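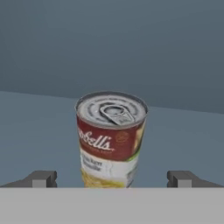 **Gripper closes early, soup can gets knocked over (sim)**

**torquewrench_212** · Jul 29, 2025
Rikosura build 718, stock Gadent gripper. The fingers shut before the arm is low enough, clip the can near the lid and knock it over. 178 bad picks overnight. Support says "tune your friction."

**mossyaxle**
Friction, sure. They told me that in April too. How does friction make a gripper close early?

**pallet_jackie**
It can matter. If contact is slippery the can squirts out and it only looks early.

**torquewrench_212**
The log has the close command going out before the descend step finishes. No contact yet.

**mossyaxle**
So it's timing. Did you try the Leclerc patch?

**torquewrench_212**
Yes. Same fault, different error code.

**pallet_jackie**
OK, I'll give you timing. I still wouldn't trust their default friction, and I wouldn't run this build on a real arm with people near it.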